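The checked tablecloth that changed my mind about wipe-clean cloths

Search reviews Type here Go

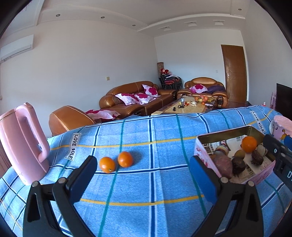
I have bought a silly number of tablecloths over the years and most of them ended up as dust sheets. Cotton ones looked lovely until the first beetroot. Plain plastic ones did the job but made the whole room feel like a school dinner hall. So when my neighbour Ezekiel came round in December and said he'd got one from Brinon that he was rather pleased with, I nodded and thought no more of it, and then a few weeks later I was on the Brinon website at eleven at night ordering the same thing in blue. It's a pale blue ground with dark blue, teal and yellow stripes crossing over it, and I can't get over how well it sets off plain everyday things. Two small oranges sitting on it look as if somebody has arranged them for a magazine! The pink kettle, which I always thought clashed with everything we own, looks quite at home on it too.

I'll say straight away that I paid for it myself and nobody at Brinon knows I exist.

Getting it out of the packet

It comes folded up very small, and the folds are fierce. Mine had a grid of creases in it that made it look like a road map, and I did worry that I'd be living with them for good. The leaflet says to leave it somewhere warm overnight. I hung it over the clothes airer, forgot about it for two days, and when I put it on the table the worst of them had dropped out. The last few went on their own after a week or so of elbows and dinner plates. Please don't iron it. Ezekiel tried an iron on the corner of his and there is now a shiny patch the shape of a boat, which he covers with the fruit.

It hung evenly on all sides of our table, but ours is a very ordinary size. Measure yours first, and measure the drop as well as the top – I always forget the drop, and then I end up with one side tickling everybody's knees and the other side barely over the edge.

The pattern

I love a check. What makes this one nicer than most is that the stripes are not all one weight of colour, so you get the dark blue doing the heavy work and the yellow just popping up between. On a grey morning it cheers the place up no end. Our living room is mostly brown, what with the leather armchair and the dark wooden cabinet, and I had been wanting something lighter in the middle of it without having to paint anything. Job done, as far as I'm concerned.

My one grumble about the look is the lettering. There are black labels printed into the pattern that say LOVE SOLE, and I have no idea what it means. Is it the fish? Is it shoes? My daughter thinks it was meant to be "soul" and my brother-in-law Emmett thinks it is Italian and something to do with the sun, and he has brought it up at every meal since. The product page didn't mention any words on it at all, so if you like your checks plain, be warned. You do stop seeing it. I put a plate over the nearest one if we have company.

How it copes with a kitchen's worth of mess

We are a family that does everything at the one table. Homework, parcels, peeling, tea, the lot. I keep our vegetables in an old rectangular tin with pink printed sides, lined with newspaper, and it lives at one end of the table more often than it should. At the moment it has taro and a sweet potato in it, plus an orange that has wandered in, and roots like that bring their own dirt with them however careful you are. Dry soil brushes straight off this cloth into your hand. Damp soil needs a cloth and a bit of warm water, and then it's gone, no smear.

Tea was the test I really cared about. I spilt most of a mug in the first week and mopped it up there and then, no trouble at all. The second time I didn't notice until the next morning, and there was a brown ring that took a dab of washing-up liquid and a bit of patience. It did come out. Turmeric didn't, quite. There's a faint yellow thumbprint near the window end, but it has had the good manners to land next to a yellow stripe so I'm the only one who can find it.

Orange juice, jam, felt-tip (washable sort) and gravy have all come off without a fuss. Candle wax I picked off once it had set hard.

I wouldn't put a hot pan on it. I know people who do this with wipe-clean cloths and then write in to complain, but really, use a mat. I have a cork one from Shin that I bought years ago and it still does everything I ask of it.

How it feels

I was braced for that sticky feeling you get on bare arms in hot weather. We haven't had any hot weather yet, so I can't promise anything, but with the heating on full and the children doing their colouring it hasn't been clammy. Things don't skid about on it either. My last one, a Plusus, was so slippery that a bowl of porridge could travel half the width of the table with a good nudge. This has a bit more grip, and a bit more weight, and it stays where you put it without clips.

The edges are simply cut and not hemmed. I would have paid a little extra for a proper hem. After this much use there's no fraying or curling that I can find, but I do think a finished edge looks smarter, and I suspect it would hang better at the corners, where mine sticks out in stiff little wings. I've tried pinning them under. It looks worse.

Compared with the Dritum one

My sister has the Dritum, and we swapped for a weekend because we are that sort of family. Hers is softer and drapes beautifully, and if you only bring a cloth out for birthdays I think you'd prefer it. It marks more easily though, and it took me three goes to get a splash of soy sauce off it (sorry, Jo). For everyday use I was glad to have my own back. She has since admitted she quite fancied keeping it!

Would I buy it again?

Yes, and I very nearly have, for the little folding table we use outside. I wish it came in a round, and I wish somebody would explain the writing. But I wipe it down every evening and it comes up looking cheerful every single time, and I've stopped whipping things off the table before people sit down, which my husband says is the biggest improvement of the lot.

If you've had yours through a summer, do leave a comment and tell me whether it goes tacky in the heat. And if you've found a way to tame those corners I would dearly like to know it.

Last updated: February 6, 2021

Recent reviews
Shin cork mats, several years on
Plusus oilcloth: why I gave mine away
Old biscuit tins and what to keep in them
Is a Dritum apron worth the money?
Storing root vegetables without a larder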